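Fostdale Community Larder
Progress report to the Sunadham Fund, period ending September

Hello again, and thank you for being so patient with us over the summer! I know the last report was mostly about paint and a leaking roof, so I'm very happy to be writing about food storage this time (it is what you gave us the money for, after all).

The short version is that the sorting area is up and running, the big tins have a proper system at last, and we've spent most of what we said we would. The longer version is below, with a couple of things I'd like your view on.

Catering tins

When we applied, the large tins were our worst headache. They come in from kitchens and wholesalers, they weigh a ton, and they used to end up wherever there was a gap. We'd find fruit behind soup and soup under the sink. Since July every big tin gets stood out and checked before it goes anywhere near a shelf. We look at the label, the seams and the date, and then it goes to fruit, soup or "ask someone". It sounds terribly basic written down, but it has made such a difference on delivery mornings.
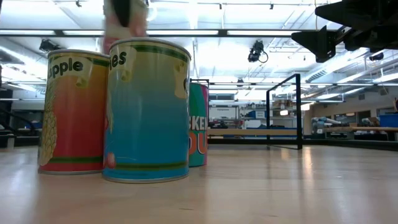

Pineapple, another fruit tin and a soup tin, all in the oversized range.

We've shifted 553 of the large tins since the last report, mostly to the lunch clubs and the two hostels. Fruit goes fastest by a mile. Soup is slower in warm weather, as you'd expect, and I've asked Van Acker to ease off on it until the clocks go back. They were very good about it and have offered us more fruit in its place, so I said yes please before they could change their minds.

Shelving was the one item that went over. The Fledex units we'd priced in the bid had gone up by £57 by the time we ordered, and I took that out of the printing line. We had plenty of leaflets left anyway. I hope that's all right, and if you'd like it shown as a formal change just send me the form.

Small containers and lids

This is the part I'm still grumbling about. Splitting the contents of a big tin into family portions only works if you have enough clean tubs with lids that fit them, and ours have come from all over the place. Round ones, square ones, some with a lid from a completely different set jammed on top. I spent a whole afternoon in August matching them up and came away with a carrier bag of orphans.

So we've decided to stick to round ones from now on and keep them grouped together on the bench, where everyone can see what's left.

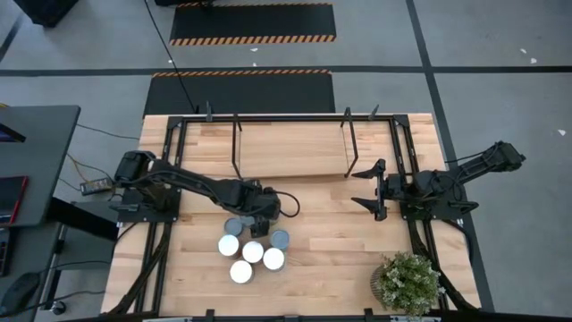

I'd like to order another 8 packs before the winter if the budget will stretch, and to hold some back for the Christmas boxes, when we always run short. The old square ones can go to the toddler group, who want them for paint.

Money

Of the £2,000 second instalment, the shelving and the tubs have taken the biggest share, with the rest going on labels, gloves and the trolley repair. The receipts are in the envelope with the signed copy of this report. One of them is a bit crumpled (it went through the wash in my jeans) but you can still read the total.

Next few months

We want to open one evening a week as well as the mornings, as several families have told us they can't get here before five. I also need to sort out better lighting by the back door before it gets dark early. I've had one quote and it made my eyes water, so I'm getting another.

Could you let me know whether the last instalment can be brought forward a few weeks? It would help a lot with the Christmas order, and I'd need to tell Van Acker by the end of next month. You'd be very welcome to come and see the place too, any morning after ten, once the delivery is in and the kettle's on.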